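Ticket 547: Pick-to-basket success rate looks too good
Opened by: Jennylyn Sebastian
Project: Plurneswood
Status: Reopened
Priority: Normal

Summary
The Atis policy is listed at 94 percent on the basket task. I can't get near that from the logs and I'd like the number pulled from the draft until we know what it measures.

What I checked
Took all 111 episodes from the October run and scored them again by hand, from the video only. The auto-scorer calls a success when the gripper position is inside the basket outline and the open command has been sent. It never checks that anything landed. A piece that sticks to the finger or bounces off the rim still passes.

Reply from Lundgren
Scorer was validated against the Jakolow baseline, differences were small. Suggest closing.

Reply from Jennylyn
Small on the baseline, sure. The baseline drops from high up and over the middle. Atis goes low and off to one side, so the rim matters a lot more. I don't accept one as evidence for the other.

Take a moment with the gripper over the back left part of the basket, still holding the round green piece, its lower edge just above the rim. The basket is empty.
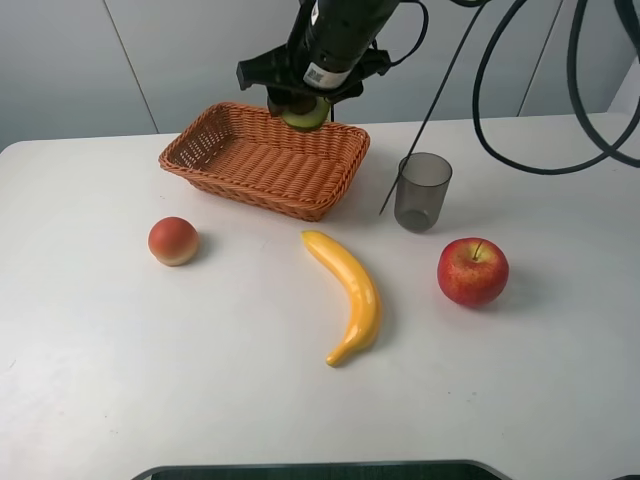
A position check alone would be happy with that – the release flag is the only thing holding it back, and the flag tells us what was commanded, not where the piece went.

Next steps
1. Add a check on the basket contents 2 seconds after release.
2. Rescore both methods with the same rule.
3. Report hand scores next to auto scores.

Leaving this open. Please don't close it again on the baseline comparison.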